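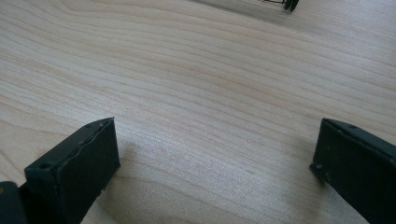
Pinetti encerra linha de mesas de jantar e transfere produção para Pondstead

A fabricante de móveis Pinetti vai deixar de produzir mesas de jantar na unidade de Hunt e concentrar toda a linha na fábrica de Pondstead, segundo comunicado divulgado em 5 de janeiro de 2026. A mudança começa ainda em janeiro e deve ser feita em quatro etapas, com a transferência das serras e da cabine de acabamento ficando para o final.

A unidade de Hunt emprega 80 pessoas. A empresa informou que parte do pessoal será deslocada para o setor de cadeiras e estantes, que continua no local, mas não disse quantos postos serão mantidos. As conversas com os representantes dos trabalhadores estão em andamento.

"O prédio de Hunt foi feito para peças pequenas e vinha recebendo encomendas cada vez maiores", afirmou a diretora de operações, Ewurabena Dramani. "Tampos compridos precisam ser virados duas vezes antes do acabamento, e ali falta espaço para isso."

No ano passado saíram da unidade 2.139 mesas, número inferior ao previsto no plano da companhia, que era de 3.000. A direção atribui a diferença ao atraso na entrega de madeira seca durante o segundo semestre e às paradas da cabine de acabamento, que ficou fora de uso por vários períodos curtos.

A Orbridge, distribuidora que compra a maior parte da produção, disse que os pedidos já confirmados serão atendidos com o estoque existente. Os clientes que escolheram medidas especiais podem receber os móveis depois do prazo original. A distribuidora vai entrar em contato com cada um deles e oferecer a opção de cancelar sem multa.

Para Ohemaa Darko, que representa os empregados da unidade nas negociações, o comunicado deixa pontos em aberto. Ela cobra uma definição sobre o transporte para quem aceitar trabalhar em Pondstead e sobre a situação dos aprendizes, cujos contratos estão ligados ao setor de mesas. "A empresa apresentou um calendário para as máquinas – falta apresentar um para as pessoas", disse.

A Pinetti respondeu que o transporte será custeado durante o período de adaptação e que os aprendizes poderão concluir a formação em qualquer uma das duas fábricas. Os detalhes, de acordo com a empresa, constarão de um documento a ser entregue aos representantes dos trabalhadores antes do início da segunda etapa.

A fábrica de Pondstead produz hoje armários e camas. O galpão que vai abrigar a nova linha era usado como depósito e passou por reforma do piso e da rede elétrica. Falta instalar o sistema de exaustão, sem o qual o lixamento não pode começar. A companhia diz que o equipamento já foi comprado, mas não informou o valor.

Os modelos em catálogo serão mantidos, com exceção das duas mesas extensíveis, que saem de linha. As peças de reposição para esses modelos – trilhos, travas e pés – continuarão à venda. A garantia dos móveis comprados antes da mudança não sofre alteração, e os pedidos de reparo devem ser feitos na loja onde a compra foi realizada.

A loja de fábrica em Hunt segue aberta no horário normal. As peças de mostruário da linha de mesas serão vendidas no local até o fim da transferência, sem reserva por telefone e com retirada por conta do comprador.

Uma nova reunião entre a direção e os representantes dos empregados está marcada para a segunda quinzena do mês, em Hunt.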